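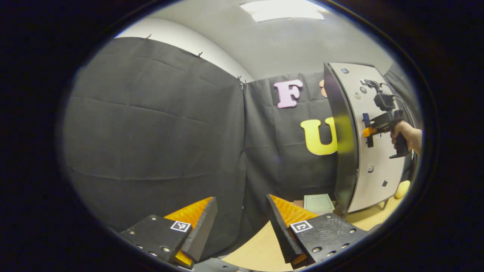
Dark curtain, clips along the top, foam letters pinned to the cloth behind.

Curtains as walls: what I know after one winter of it

I needed a wall in December and could not afford one, so I bought curtains. If you have a big room, a small table and a strong wish to keep them from looking at each other, a heavy dark gray curtain will do most of what drywall does, and you can take it down with your hands. It will not stop noise. My sister-in-law Fanni Antal can confirm this, having heard me lose an argument with a cabinet through two layers of it.

Clips

Use small clips along the top edge and use more than you think looks decent. Three will hold a short stretch. For anything longer I put one every 12 inches, and I put the two end ones on first, then the middle, then fill in. If you start at one end and work across like a sensible person, all the slack arrives at the far corner and stays there.

Curved edges are friendlier to clips than I expected. Flat painted edges are worse, and the clips slide around on them until you fold a bit of scrap felt into the jaws. Bence Simon swears by rubber bands for this. His curtain fell on his soup.

Creases

A curtain that has lived folded in a packet will show you every fold, sideways, for weeks. Hanging does not fix this, whatever the packet says. What works for me:

Hang it first, then mist the back with plain water until it is damp to the touch. Pull down on the hem with both hands, slowly, moving along a foot at a time. Leave it overnight. Do it again where the lines are deepest.

An iron works too, if you own an ironing board the size of a barn door. I tried a Dindow steamer that Kinga lent me and got very good steam for 6 minutes, followed by a long period of reflection while it refilled. Loose folds hide creases better than a curtain pulled tight, so if you are lazy (welcome), give yourself extra width and let it hang.

Corners

Where two curtains meet, overlap them by the width of your hand. Butting them edge to edge looks tidy until someone walks past. If you want to get through, make the overlap bigger and leave the bottom free. If you never want to get through, one safety pin at knee height.

Foam letters

Dark cloth is gloomy, and foam letters are the cheapest cure I know. Big ones in yellow, pink and peach show up well against gray. Pin them, don't glue them. Glue goes through the cloth and comes out as a shiny patch in exactly the shape of the letter, and then you are spelling that word forever.

Two pins per letter, pushed in from the back at a slant, keep it from spinning. A U needs one pin up each arm or it flops open. An F wants to hang by its top bar. Decide on your spacing while the doors are open, too. I did mine with everything shut, and later found that a tall cabinet door swings out and eats a letter. Foam creases if the door leans on it, and you can't mist foam flat. I tried.

The table

Keep a light wooden tabletop in front of dark cloth and you will find things faster, as long as you don't cover it. My limit is what I'm using plus two boxes. Boxes with a label on the lid are fine on a table, since you look down at them. The same box on a shelf needs its label on the front. Ilona Bodnár labels both, and the bottom, and I have stopped asking.

Lint

Dark gray shows pale lint from across the room. A damp rubber glove, dragged downward, beats a sticky roller and doesn't cost anything if you already wash dishes. Do the bottom third often and the rest when you have company. Wash the whole thing cold, by itself, and hang it back up slightly damp, so that the weight takes care of the wrinkles for you.

One reader question from last time: Fouzia Mengal asked whether the clips leave marks. Yes, small ones, on thick cloth. Shift them an inch over every 30 days or so if you care. I wrote it on the calendar and have moved them once.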